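Looking After Old Game Cartridges and Consoles at Home

Updated Sep 11, 2018

If you have a shoebox of old cartridges in the closet, go get it! Most of those games will still play, and the ones that won't usually need ten minutes at the kitchen table and a few things you probably own already. I do mine in batches in January when it's too cold to be outside, and it is one of my favorite jobs of the whole year.

What to have on hand

Isopropyl alcohol, 90 percent or higher. The 70 percent kind from the first aid shelf has more water in it and takes longer to dry, so spend the extra dollar.
Cotton swabs, the tightly wound ones. Cheap swabs leave fuzz on the contacts and then you have a new problem.
A soft toothbrush that will never go back in the bathroom.
A security bit for the cartridge screws, if you plan to open them. Mine is a Pelletier and it has outlasted two handles.
A plain white eraser. Not the pink kind, it's too gritty.
A dish for screws. An ice cube tray is even better, one hole per game.

Cleaning the contacts

Dip a swab, press it against the rim of the bottle so it isn't dripping, and rub along the contacts in the direction they run. Go up and down, not across. Flip to the dry end and do it again. The first swab will come away gray or nearly black and it is so satisfying. Keep going with fresh swabs until one comes away clean, then leave the cartridge standing on its end for a quarter of an hour before you try it.

Please don't blow into them. I know, we all did it, and I can still hear my brother doing it. Your breath is damp and over the years that damp does the contacts no good at all. Pulling the game out and pushing it back in was probably what did the trick all along.

If the game still shows a blank or blinking screen, open it up and use the eraser very lightly on the contacts, brush off the crumbs, and finish with alcohol. I have brought back a copy of Dranoveck this way that had spent I don't know how many summers in a garage, and the title music came on and I yelled loud enough to scare the cat.

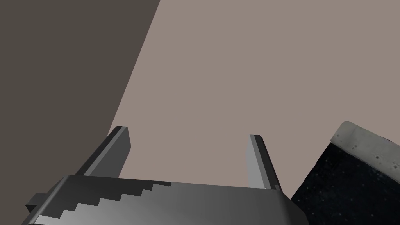 Don't forget the console end, either. A perfectly clean cartridge going into a filthy slot gets dirty again on the first push. Unplug everything, wrap a thin strip of old T-shirt around a piece of stiff card, dampen it with alcohol and slide it in and out a few times. Change the cloth when it looks bad. Then let the slot dry with the flap propped open, overnight if you can stand to wait.

Sticker gunk and marker

Rental stickers come off beautifully with a hair dryer on low. Warm one corner, lift it with a fingernail, and keep the warm air just ahead of where you're peeling. Go slow near the real label – it was stuck on with glue too, and it will lift just as happily as the sticker will. A little cooking oil on a paper towel takes off whatever is left behind, and dish soap takes off the oil. Keep both of them well away from the paper label.

Permanent marker on the plastic will often come off with the same alcohol you used on the contacts. Test the back first.

Controllers

Sticky buttons are nearly always soda. Open the shell, take a picture with your phone so you remember how it goes back, and drop the plastic buttons in warm soapy water. The rubber pads under them get a wipe with plain water only. While it's apart, run the toothbrush around the seam of the shell. You will be amazed (and a bit disgusted) at what's living in there.

Wind controller cords in a loose loop about the size of a dinner plate and hold them with a strip of hook-and-loop tape. Wrapping them tightly around the controller is what breaks the wire right where it goes in, and that's the most annoying spot to fix.

Storing them

Cool, dry and dark is the whole secret. An attic is too hot and a basement is too damp, so a bedroom closet wins. I use Mornar shelf bins, the low ones, and stand the games upright with the end labels showing. Each bin holds 21 of mine with room for a finger to get in, and all 274 fit on one side of the closet now! Toss in a packet or two of silica gel from a shoe purchase.

Leave the consoles out of plastic bags, which trap damp. An old pillowcase keeps the dust off and lets air through.

Save batteries

Some cartridges have a coin battery inside to keep your saved games, and it doesn't last forever. If your save vanishes every time you turn the thing off, that's the battery. Swapping it takes a soldering iron and a steady hand, and the old saves will be lost when it comes out, so write down your high scores first. I lost a 2268 on Standutel that way and I'm still sore about it. Buy batteries with the metal tabs already attached and check the plus side twice before you solder.

Put a bit of masking tape inside the shell with the year on it. Next time you open that game you'll be so glad you did.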